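**租房十年,我和衣服标签的战争**(串,慢慢发)

1/
搬到 Pondomberg 之后住的第一间房,洗衣机在地下室,投币,一次只吃硬币,不吃脾气。我在那儿学会了看洗标。学费是一件羊毛衫,现在的尺码适合一只体型中等的猫。

2/
那件羊毛衫的洗标上画着一个盆,盆里一只手。我当时的理解是“可以用手把它放进洗衣机”。

3/
后来认真查了。盆是水洗,三角是漂白,方框是烘干,圆圈是专业干洗,熨斗就是熨斗。五个图形里只有熨斗画得像它自己,设计这套东西的人大概画到最后累了。

4/
圆圈里还有字母,P、F、W。这是写给干洗店看的,跟你我无关。可它偏偏印得最清楚。

5/
真正要紧的那行,比如“反面洗涤”“与同色衣物同洗”,永远在第四层标签的背面,夹在葡萄牙语和一种我认不出来的语言中间。我有一条裤子,标签一共 14 页。我读过的不少合同都没它厚。

6/
然后是扎不扎人的问题。后领那块标签,缝线用的是透明尼龙线,剪掉标签之后线头还在,比标签本身更扎。厂家管这个叫“牢固”。

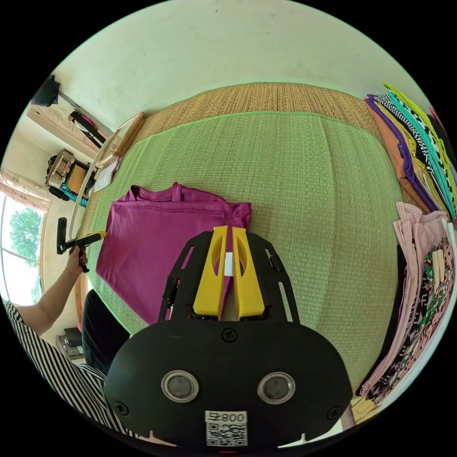 7/
Priya Mercado 在上一条底下回我:别剪,拿拆线器一针一针挑,从标签背面下手,挑完用胶带把线头粘走。我照做了,四十分钟,拆掉标签一枚,外加领口两厘米。

8/
不怪她。她说的是“从标签背面”,我从的是衣服背面。读说明的能力,看来跟洗标那次比没什么长进。

9/
剪标签还有一个后果:剪完你就再也不知道它是什么料子了。我衣柜里现在有 7 件身份不明的衣服,一律冷水,一律晾着,一律不敢熨。像住了七个没有证件的房客。

10/
有人建议把剪下来的标签收进信封。收了。信封里一沓标签,衣柜里一排衣服,谁跟谁是一家,全凭缘分。

11/
Maya Geagea 私信问,为什么不干脆买印在布上的那种无感标。买过。Surnilitz 的打底衫,领口里印一圈灰字,确实不扎。洗到第三次,“不可烘干”只剩下“可烘干”。

12/
我信了那件打底衫。请参考第一条里的猫。

13/
楼下 Sleiman 洗衣店的老板看标签不看字,只用拇指搓一下布,然后报价。我问他羊绒和羊毛怎么分,他说贵的那件是羊绒。我问怎么知道哪件贵,他说你送来的时候用两只手捧着的那件。

14/
目前的做法,供参考:新衣服到手,先给洗标正反面各拍一张照,存进一个叫“衣服”的相册,再剪。相册里现在还混着三张小票和一张去年 December 的电费单,找起来要一点耐心。

15/
更正:有读者指出 December 应写作十二月。对,那张电费单是英文的,我抄顺手了。电费 334,我也想请教一下那个月我到底烘了什么。

16/
下一串写袜子。洗衣机底下那只找到了,是别人的。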